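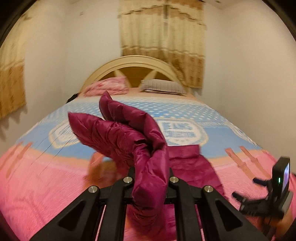
Hatem Tazi said the range rules were fine as they were and the trouble was the paperwork, and he said it loud enough that the whole check-in line at Plellville turned to look. Permit renewals, he meant. His had sat in a pile since winter.

So that was my welcome to the open day at the Plellville range. Friday, doors at 3, already packed. Went because the county wants every club to keep a sign-in register of who brings what, and the club figured it would let people come see how storage and check-in work before the hearing in May. Good idea. Bad parking.

Check-in first. ID, membership card, case stays closed until you reach the bench. Then the storage room — steel door, two locks, a log book on a chain. Igor Tokarz walked us through it. The log had 1157 entries and he says the county form would make them copy every one by hand onto a new sheet. By hand! He had the form with him, made by some outfit called Arkent, and there's no box on it for a shared club rifle. You have to put down a owner. The club is not a person. He asked the county about that and got sent to Sikder, who run the phone line, who sent him back to the county.

Anyway. I'm not against a register. I'm against one that's wrong on day one.
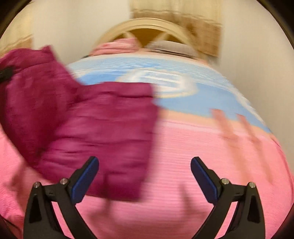 Storage at home came up next, in the classroom, 30 chairs and double that many people. A woman near the back wanted to know if a locked closet counts. It does not under the draft, you need a cabinet bolted to wall or floor. The Plusari cabinet they had on show goes for more than I paid for my rifle. Plenty of folks keep a case under the bed, and a pink bedspread hanging over the side is no lock, I'll give the county that much. But give people time to buy the thing. The draft says 60 days.

Coffee was bad, the safety talk was good, didnt get to shoot. Line too long. Written comments go to the county clerk, and put your club name on them or they get filed under general.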